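# Hodik desk notes

Setup and care notes for the shared white desks in the Hodik office. Last edited Mar 12, 2023 by Beathag Tennant. 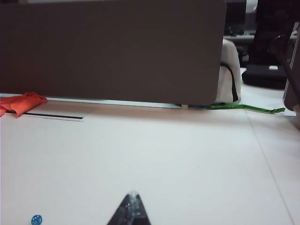

These notes cover the desks, the fabric partitions and whatever runs between them. Each desk seats one person, and the partition goes along the back. The panels are dark gray with rounded corners and sit a little above the surface on small feet. A cable that lies along the back edge past the support foot, like the flat green one, should be pulled straight and fed through the long slot in the desktop before you leave. Cloths go back on the hook by the sink, and that includes the orange-red one.

## Contents

- `desks.md` – desk numbers and who is booked where
- `panels.md` – how to fit, shift and clean a partition
- `cables.md` – cable lengths and labels
- `lost.md` – small things found on desks

## Moving a partition

1. Clear the back of the desk on both sides.
2. Loosen the feet from underneath. Half a turn is enough.
3. Lift the panel with two people. Don't drag it along the top.
4. Set it down, check that the feet are square, then tighten.

The Wusance key fits the older feet. The newer ones take the Berix key, which is in the same drawer and looks nearly the same. Please don't force either one.

## Cleaning

Wipe the white tops with a damp cloth and a drop of dish soap. No scouring pads – two desks were scratched that way in October. Vacuum the fabric with the brush head and keep water off it. Let marker stains sit under the Ikeda cleaner for 10 minutes, then wipe again.

## Bags and small items

Bags can hang on the hooks under the desk or stand behind the partition if they don't block the aisle. Beads, keys, earbuds and the like go in the tray by the door with a line in `lost.md`. Things stay in the tray for 14 days.

## Known problems

- Desk 5 rocks when you lean on the left side. A new foot is on order.
- The drawer label for the keys keeps falling off.
- `cables.md` still lists the old power strips.

Send changes to Beathag, or edit the file and leave a short note saying what you changed.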